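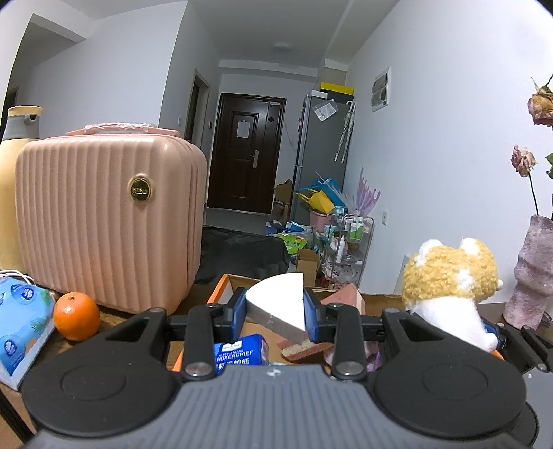 The white wedge, right over an open box.

Renting at Arkden: Your Questions, Answered

We love getting questions before move-in day, so please keep them coming! These are the ones our leasing office in Waltasthorpe hears most, and Jabari Langat went through every answer again in August when the new lease terms came in.

How do I set up a tour?

Call or stop by the leasing office, or fill in the form on our contact page. Tours take 18 minutes if you only want to see one floor plan, but please stay longer! Walk the courtyard, try the elevator, stand on the balcony and listen to the street. Evening tours run until 7 p.m. and they're a great way to see how much light the west-side apartments get at the end of the day.

What floor plans do you have?

We have studios, one bedrooms and two bedrooms. The smallest is the Sang studio at 400 square feet, with a full-size fridge and a surprisingly deep closet by the door. The one bedroom we call the Plarkon is 623 square feet and has a real entryway (a big favorite with people who own bikes or strollers). Two bedrooms vary a lot from floor to floor, so ask for the drawings of the exact unit you're looking at.

What do I need to apply?

A photo ID, your last two pay stubs or an offer letter, and the name of your current landlord if you have one. Self-employed? Wonderful, so are plenty of our residents - bring last year's tax return and three months of bank statements. Every adult who will live in the apartment fills out their own application. We usually have an answer for you in two business days.

Can I apply with a roommate?

Yes! You both sign the same lease, and you're both responsible for the full rent. If one of you wants to leave partway through, talk to us early. We can often add a new roommate to the existing lease once they've been approved.

Which utilities are included?

Water, sewer and trash are in the rent. Electricity and internet are yours to set up, and you'll want the electric account in your name by the day you pick up keys. The building is wired for more than one internet provider, so shop around a little before you choose.

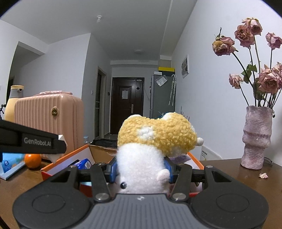
Are pets welcome?

Very much so! Up to two cats or dogs per apartment, with a monthly pet fee for each. We'd like to meet your dog before you sign, and there's a fenced run behind the north building with a water tap and bags by the gate. Fish and small caged animals don't count toward the limit, but do list them on your application.

Can I paint or hang shelves?

Picture hooks and small nails are fine anywhere except the bathroom tile. For paint, send us the color first. We've said yes to some really lovely greens! You'll need to return the walls to the original white when you leave, or we can do it and take the cost from your deposit. Anything that needs wall anchors, like a heavy bookcase or a TV mount, goes through maintenance.

How do I reserve the elevator for moving day?

Email the office with your date and pick a morning or afternoon slot. Morning slots start at 9 and go fast at the end of the month. We'll hang the pads, save you the loading space on the east side, and leave a cart in the lobby. Please flatten your boxes before they go in the recycling room - the bins fill up quickly when several households move in together.

Who do I call when something breaks?

Faraji Nyanda runs maintenance and he is fantastic. For everyday things like a dripping faucet or a sticky window, put in a request through the resident page and tell us if it's okay to come in while you're out. For a leak, no heat, or a lockout, call the after-hours number on your fridge magnet at any time of day or night.

Is parking included?

One outdoor space comes with every one bedroom and two bedroom. Studio residents can join the list for a space, and it moves faster than you'd think. Covered spots cost extra. Guests can use the row along the front fence overnight with a pass from the office.

What happens when my lease is up?

You'll get a renewal offer from us 60 days ahead, with the new rent and a choice of lease lengths. If you're moving on, we need your notice in writing, and an email to the office is fine.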